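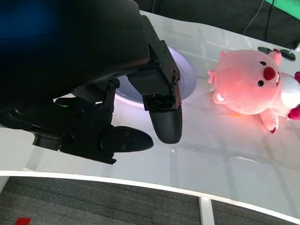
Over a white tabletop

13 Mar 2025

I finally switched keyboards on my phone, and I'm a little giddy about it! For years I used whatever came preinstalled, and for years it suggested the crying-laughing face every time I typed "okay." Then Filipa Bettencourt sent me a link to Cirnura, a small keyboard app with a proper emoji search, and I've been hooked for 16 days now.

The search is the best part. You type a plain word like "tired" and it gives you the sleepy face, sure, but also the wilted flower and the melting guy (my favorite, I use him constantly). You can teach it your own words too. I typed "Mesfin" and pinned the goat next to it, and now every message to Mesfin Lencho comes with a goat. He has started sending them back, two at a time.

It also lets you keep five rows of favorites, and I spent a whole evening sorting mine. Row one is food. Row two is weather, with the umbrella first because it looks great on everything. I'm still fighting with row four, so if you have strong opinions about where the little ghost belongs, please leave a comment!

A few gripes: the flags take forever to load, and swipe typing is worse than on my old keyboard. It thinks "dinner" is "donor" almost every time, and my sister got a very confusing invitation. The developer's notes say a swipe update is coming in April, and I'll install it the minute it's out.

Next up I want to try the sticker maker. Benvinda Azevedo made one of her cat in a bowl and I need to know how she did the outline.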